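工单 2535：梳子任务抓取宽度标签异常，感知节点把镂空当成“无物体”

状态：处理中
模块：Prorano 感知 / 轨迹后处理
提交人：Lilla Fodor
经手：Spyros Mladenović，Kauko Kappinen 抄送
创建：2018年7月

现象

“梳子入筒”这一组轨迹跑后处理时，抓取检测器坚称夹爪里什么都没有。宽度读数说有，接触时段说有，只有分割模型说没有，而 Prorano 默认听分割模型的。结果整组轨迹被标成“空抓”，安静地丢进废弃目录，日志级别是 INFO。

复现

用当前主分支重跑，参数不动。夹爪闭合之后，掩膜碎成一堆小块，每块面积都低于阈值，于是全部滤掉。

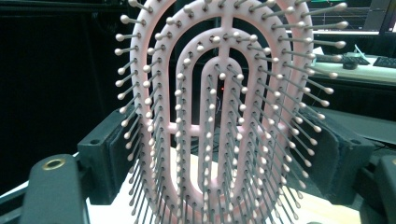

日志原文：
[grasp_check] fragments=1462 largest_below_min_area → object=None
[grasp_check] label=EMPTY_GRASP

1462 块碎片，没有一块够格算物体。过滤器的逻辑倒是前后一致。

排查记录

Spyros：先怀疑标定。腕部相机外参重算了一遍，重投影误差正常。白忙一个下午，不过现在外参很新。

Spyros：再怀疑深度。镂空处的深度直接落到后面的黑色背景上，梳齿又细，深度图在梳头区域基本是噪声。后处理拿深度做连通性判断，一圈梳框就被拆成几段互不相认的弧。

Lilla：四月那版没有这个问题。

Spyros：四月那版没有连通性判断。是 Dougal Geddes 合进来的，提交说明写的是“小清理”。

Dougal：确实是小清理，改了 7 行。

Kauko：建议把最小面积阈值降到零。

Spyros：试过。梳子回来了，夹爪指尖上的螺丝孔也一起被认成了物体。

原因

连通性判断假设被抓物体是实心的。碰到几圈套在一起、中间透光的梳头，这个假设不成立。夹爪宽度本来可以救场，但两路信号冲突时的仲裁权重写死为 1.0 比 0，这个“权重”叫得有点客气。

临时处理

1. 在配置里关掉 depth_connectivity，只对本任务生效，不要改全局。上次有人改全局，Pilten 那边的任务全线报警。
2. 接触判断改用夹爪宽度加闭合速度，分割结果只作参考。
3. 从废弃目录恢复轨迹，重跑标签。恢复脚本要带 --dry-run 先看一遍，它对同名文件的态度是直接覆盖。
4. 检查终止状态时改看头部视角：梳头立在筒口外、两侧夹爪张开，即可判为放置完成。筒口边那个小人偶不参与判断，请在类别表里忽略它，目前它偶尔被识别成梳子的一部分。

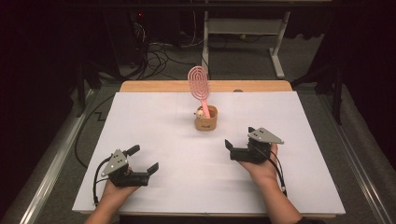
遗留问题

仲裁权重要做成可配置项，Lucía Bravo 已认领，排在 Pemum 接口迁移之后。
EMPTY_GRASP 的日志级别至少提到 WARNING。成组丢数据，总该有点声音。
回归测试里现有 2 个抓取样例，一个方块，一个稍大的方块。需要补镂空物体。
Dougal 问能不能把“小清理”加进提交说明的禁用词。已转给 Kumarasinghe 的工具组，对方回了一个句号，暂按同意处理。

下一步：Lilla 重跑完标签后在本单回复，对不上的轨迹编号直接贴出来，不要截图。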